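Ellwood gripper release fault

The Ellwood gripper release fault was a failure of the automatic jaw release in a line of two-finger robot grippers used for household task research. It was identified at the Bakusby Robotics Laboratory during trials with kitchen appliances, and was later reproduced at a second site in Brindell. The fault caused a gripper to stay closed on an object after the arm had entered a protective stop, when the design called for the jaws to ease open. No injuries were recorded. One appliance door and two sets of fingertip pads were damaged.

The fault is usually discussed together with the broader question of what a gripper should do when the arm carrying it stops without warning. The laboratory's report, written by Stuart Inskip and Reece Sugden, was published on October 20, 2026.

Background

Ellwood grippers were supplied as add-on units for small research arms. Each consists of a motor, a base plate and a pair of linked fingers driven together, so that the pads stay close to parallel as they close. The control board, made by Stirnel, sits in the wrist and takes its commands from the arm controller over a single data cable.

At Bakusby the grippers were used to study everyday manipulation: opening and shutting doors, turning dials, moving dishes, and pressing buttons. Appliances were placed on a plain tabletop against a cloth backdrop to keep the background simple for the vision software. Many of the trials were run with the appliances powered, as the status of a light or display was one of the cues the software was being taught to recognize.

The arm and the gripper had separate stop behaviours. When the arm exceeded a force limit, it halted and held its position with the brakes on. The gripper was meant to receive the same stop signal, wait briefly, and then open by a small amount. This partial opening was known in the laboratory as the release step. It was intended to prevent a stopped arm from pulling on a hinged part or trapping a hand between the pads.

The fault

The first recorded event took place in May, during a sequence in which the arm was to pull open an appliance door by its edge. The door met resistance part way through its swing. The arm reached its force limit and stopped as intended, but the gripper remained closed. The operator pressed the emergency stop, which removed power from the arm motors and had no effect on the fingers, and the door was left under tension until the pads were backed off by hand. The hinge was bent.

Staff at first treated the event as a mechanical jam. The finger pivots were cleaned, the fasteners were checked for tightness, and the unit was returned to use. A second event followed within the same set of trials, this time with a different gripper of the same type, and work with all Ellwood units was suspended. 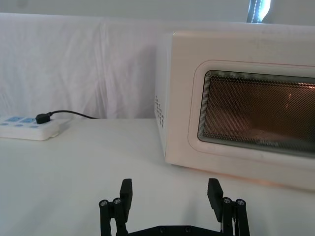
Why did the emergency stop not open the gripper?

The emergency stop cut power to the arm motors only. The gripper drew its supply from a separate line, and its gearing could not be driven backwards by a load on the pads, so the fingers kept their grip until they were told to open or were wound back manually.

Investigation

Inskip and Sugden began by trying to reproduce the fault on a bench, with the gripper closed on a padded steel bar. In the first series of 2,000 stop commands the release step worked every time. The bar was fixed and the arm was not moving, however, and the investigators considered that the test did not represent the conditions of a door trial.

A second series was run with the gripper mounted on a moving arm and closed on a sprung handle. Over 3,956 stops, the release step failed in six. In each case the log showed that the stop signal had reached the Stirnel board, and that the board had acknowledged it. The command to open was then discarded.

The cause was traced to the way the board handled two messages arriving close together. During a pull, the arm controller sent repeated commands to maintain grip force. If one of these arrived in the short wait between the stop signal and the release step, the board treated it as the newer instruction and cancelled the opening. On a fixed bench no such commands were being sent, which explained the clean result of the first series.

The board did not report the cancellation. Its status reply continued to show that the stop had been accepted, and the operator's screen displayed the gripper as released. The report described this as the more serious of the two defects, on the grounds that a person relying on the screen could have reached between the pads.

The laboratory at Brindell, which used the same board with an older arm controller, repeated the second series at the request of the investigators. It obtained the same fault, though less often. The older controller sent its grip commands at a slower rate.

Contributing factors

The report listed several matters that did not cause the fault but made it harder to notice or more likely to do damage:

The release step had been tested at delivery with the arm at rest, and the test was never repeated under load.

Stops during door trials were common and were generally cleared from the keyboard. Operators had little reason to look closely at the fingers each time.

The event log kept by the arm and the log kept by the gripper used different clocks. Matching the two took the investigators five days.

The risk assessment for the test table covered pinching, impact and electrical hazards from powered appliances. It assumed throughout that the release step would operate.

The assessment's treatment of electrical hazards was also revised, although electricity had played no part in either event. The earlier version did not say who was to switch off an appliance at the power strip after a protective stop, or whether this was to be done before anyone touched the arm. The revised version assigns the task to the operator and places it first.

Corrective measures

Stirnel issued a change to the board software under which a stop signal clears all waiting commands and blocks new ones until the operator resets the gripper. The status reply was altered to report the measured position of the fingers. A gripper that has been told to open and has not moved is now shown as faulted.

At Bakusby the supply to the gripper was left separate from the arm supply. The investigators had considered joining the two, so that the emergency stop would remove power from both, but a gripper without power would have kept its hold on the object and could not have been opened from the keyboard. A manual release tool was instead mounted beside the table – previously it had been kept in a drawer in the workshop – and operators were trained in its use.

Trials involving hinged doors resumed at a reduced pulling force. The delivery test was rewritten to include stops made while the arm is moving and the gripper is under load.

Reception

The report was received favourably by other users of the equipment, several of whom checked their own logs and found stops that had gone unexplained. Some disagreed with the principle behind the release step itself. They argued that a gripper should hold on during a stop, as an opened gripper may drop a heavy or hot object, and that the Bakusby design suited doors and handles but little else.

Sugden replied in a note appended to a later version of the report. The note accepted that no single behaviour is right for every task, and recommended that the choice between holding and releasing be set for each trial and shown to the operator before the arm is started. The Brindell laboratory adopted this practice. Bakusby did so for new work only, and kept the release step as the default for its existing door and handle trials.

Related articles
Protective stop
Parallel gripper
Emergency stop circuits in research robots
Stirnel control board
Bakusby Robotics Laboratory
Force limits in door-opening tasks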